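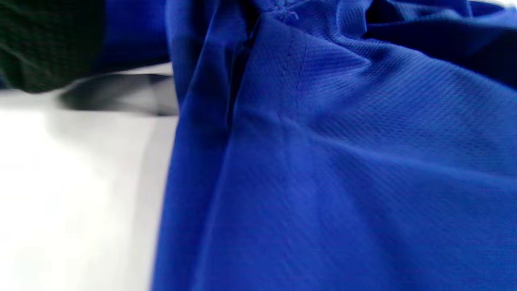 When the machine learns the folding
Speaker notes, Rukhsana Kazmi, Cenero
Jikidville, 27/09/2025
Talk runs 30 minutes, so keep an eye on the clock at the back

Opening

Good morning, thank you for having me, and thank you to whoever put the coffee so close to the door. (Wait for the stragglers.) I run the finishing side at Cenero, over in Drulterton. We wash, mend and fold other people's work clothes and towels, and on a normal day 706 pieces go across our folding tables. I started on those tables myself, so if I get sentimental about a towel this morning, please be patient with me.

I want to talk about what has happened to the people on my team since we began teaching our system, which we call Sethi, to handle cloth. I'll leave the engineering to people who know it. I can tell you about the break room, the pay slips and the sore wrists, because those come to my desk.

Why cloth is hard

Ask them to think of the last T-shirt they folded. Did anyone plan it? Of course not! You pick it up, it flops over, your other hand goes to meet it, and you're done before you've had a thought. Cloth never lands the same way twice, and a good folder adjusts without noticing that she has. When we first sat down to write out the steps we filled pages, and then Wagner Miranda, who has been folding longer than I've been in the trade, read them through very politely and told us he did none of it that way.

So we stopped writing and asked the folders to show us.
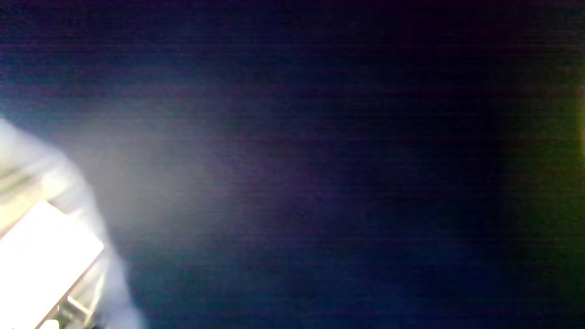

Does teaching the machine mean the folders are training their own replacements?

It's a fair thing to worry about, and our folders asked it before management did. At Cenero the agreement is that nobody loses hours to Sethi before next January, and that anyone who teaches is paid at the higher rate for it. What happens after January is still being talked over, and I won't stand up here and promise more than I have in writing.

(Pause here. Let that sit, even if it feels long. People usually have a follow-up and it's better to take it now.)

What a teaching shift is like

The folder stands at a plain white table, wearing black gloves with a controller strapped to the back of each hand, and works with ordinary cloth. There are straps on the forearms too, and cables, and yes, it takes some getting used to. You lift the piece, let it hang, bring the other hand in. Then you do it again with the cloth in a different heap, and again after that. In our first proper month we kept 434 of these demonstrations, and every one of them came from someone who normally works downstairs.

It is tiring in a way that folding isn't. On the line you can chat, or think about supper. In a teaching shift you're paying attention to your own hands, which most of us haven't done since we were learning to tie our shoes – and after a while you start to doubt how you ever did it. We began with half-day sessions and that was a mistake, mine. Now nobody teaches for more than 2 hours, and they go back to the line or over to mending afterward.

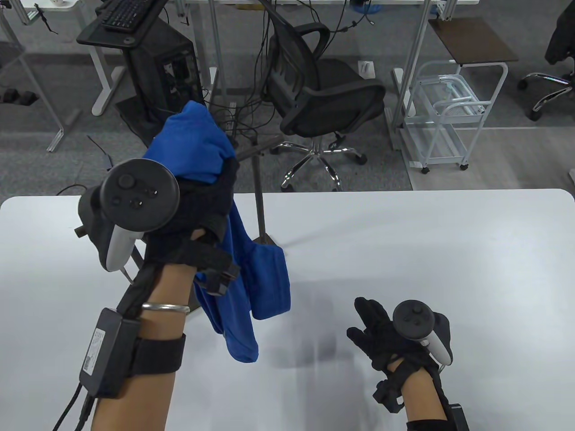 What changed for people

Start with the good news. Folders now get asked things. An engineer will come down and say, why did you pinch it there, and the person being asked has an answer that matters. Wagner used to eat lunch in his car, and these days he's drawing sleeves on napkins for the rest of us.

Then the harder part. Some folks don't want to be recorded working, full stop, and for a while the higher rate made it feel as if they were being fined for saying so. We fixed that by opening the same rate to anyone who trains new hires the old way, side by side at the table. We should have done it from the start.

There's also the matter of pride, and I'd like to spend a minute on it if the time allows. When somebody has been fast for years, it stings a little to be asked to go slowly.
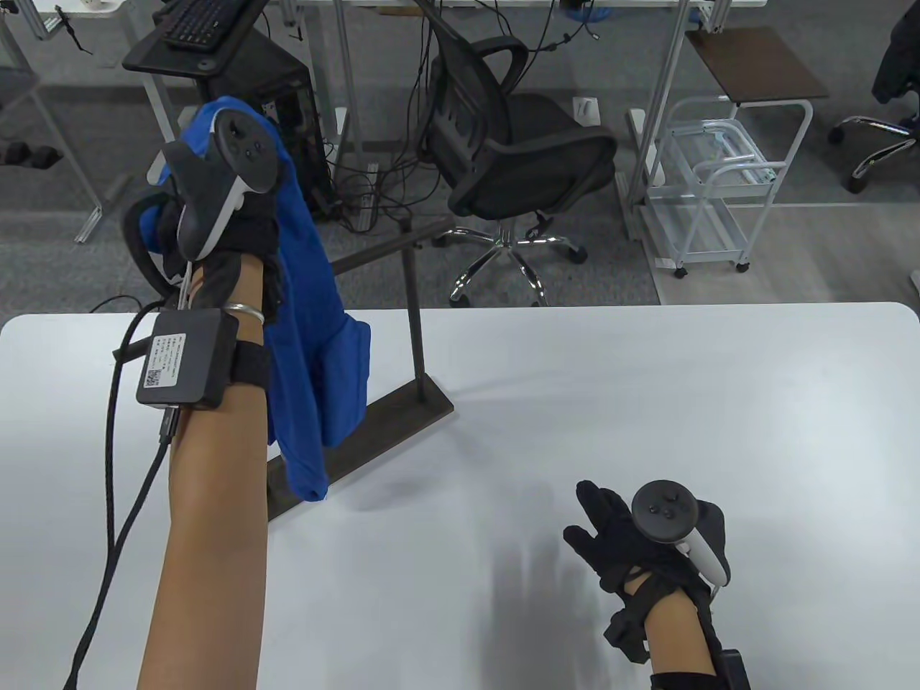 I felt it too, when I took my own turn. I've always been quick with towels, and I came out of that session convinced I was terrible at them! My supervisor from years back used to say a good folder looks lazy, and I had to go home and remember that before I felt any better.

If you're starting this at your own place

Talk about pay before the equipment arrives. Put short sessions on the rota and stick to them. Let people watch a session before they sign up for one, and let them change their minds later. Ask who sees the recordings and how long they're kept, and get the answer on paper, in words your whole team can read.

(If running late, skip the mending story and go straight to questions.)

Mending story: the two seamstresses, the missing button tin, and how the folders on their rest hours ended up learning to patch knees. Keep it short, it always runs over.

Questions. Repeat each one into the microphone for the people in the back rows. Leave my card with the organizers for anyone who would rather ask privately.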